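3.2 Storage containers

Fruit for the household trial was kept in open containers of three types: a glazed bowl, a shallow cardboard tray, and a rectangular woven basket. Each household in Prestumstead received one type and used it for the full length of the study. Containers were assigned by drawing lots at the October briefing. Participants were asked to place the container on a kitchen surface out of direct sun and to leave it uncovered.

The woven type was included after the pilot in Edport, where Abeysekara and Suominen found that bananas resting on a solid base browned first along the line of contact. A woven wall and a ridged floor reduce the contact area and leave gaps beneath the fruit. Whether this matters at room temperature, with small amounts of fruit, was left open by the pilot. 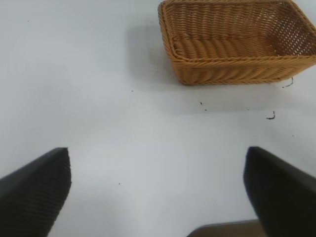
3.3 Fruit and scoring

Bananas were bought from one wholesaler, Bepari, and delivered on the same Wednesday to all households. Each household received 12 bananas, separated from the bunch at the crown. Fruit with split skin was replaced before delivery. Households ate the fruit as they normally would and wrote down the day on which each banana was eaten or thrown away, with a reason for any discard.

Skin color was scored by participants on the Evell card, a printed scale with seven steps from full green to heavily spotted. Two of the authors (Saha and Ranasinghe) scored a subset of the fruit separately. Where their scores differed by more than one step, the fruit was scored again by Iwasaki, and his value was used.

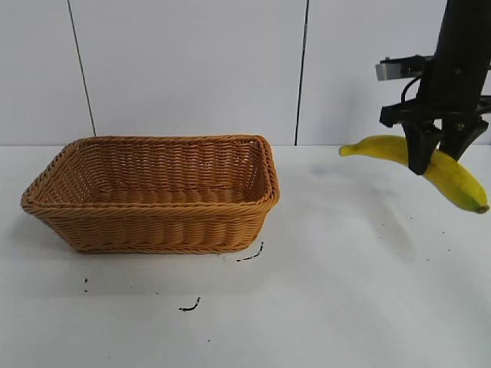 Figure 2. Rectangular woven basket, empty, and a single banana.

The container in Figure 2 has a raised, braided rim. We treated the rim as part of the wall and did not measure it separately. Fruit laid across a rim was recorded as stored outside the container - this rule was applied to all three types.

3.4 Exclusions

Of the 60 households enrolled, 19 were left out of the main analysis. Most of these had moved the fruit to a refrigerator or had added other fruit to the container. Apples were the most common addition, and their ethylene output would have made the ripening scores hard to compare. A further 2 households returned diaries without discard reasons. These were kept in the color analysis but dropped from the waste analysis.

Room temperature was logged by participants at 8 a.m. and entered as a covariate. We did not log humidity, and differences in moisture loss between container types can therefore only be inferred from the skin scores.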